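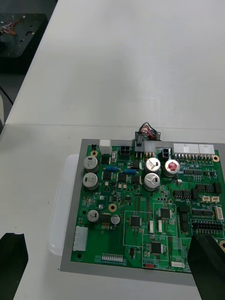 Remo Ammann writes that the harness should go on before the board is fixed down, and that he would seat the widest plug first. Both points are fair. On this type of board the order matters less than the support under it, and the notes on this page assume the board is already on its tray.

Bench gallery: connectors and power boards
Updated 8/31/25

The page collects pictures from the connector work on green power boards, with short notes for people who build or repair the same kind of thing. Part numbers are left out on purpose. The Mumarov and Flumier versions use different headers but the same general layout, and the notes apply to both.

1. Connector edge
Headers along the top edge, capacitors below. The harness with red, gray and black wires plugs into a white multi-pin header. The black four-pin power connector sits further left on the same edge. Check the key on the plug before pushing. A reversed plug will often go in halfway and feel nearly right.

Capacitors: the silver cans have their markings on top, so values can be read without tilting the board. Do not use a can as a handle or a thumb rest. Side load goes straight into the leads.

2. Plugs going on
A black plug at the left edge of the board and a white connector on the top surface. Push in line with the pins and stop at the click. If there is no click, pull the plug, look at the pins and start again.

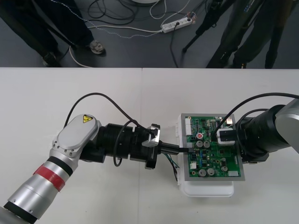
The fixture has to carry the load directly under the header. Without it the board bows, and the solder joints at the end pins take the strain. We had this on an early Hrubý batch – 4 boards out of 161 came back with cracked joints, all at the same header. A taller support fixed it.

Removal is harder on the parts than fitting. Hold the plug body and leave the wires alone. For tight housings, release the latch fully and work the plug out in small steps from both ends. Two fit-and-remove cycles per harness is our limit before the contacts get checked under the magnifier.

Next set
The Todasance boards go on the bench in October. They have a longer header and need a wider tray. Pictures will be added to this page under number 3.

Back to gallery index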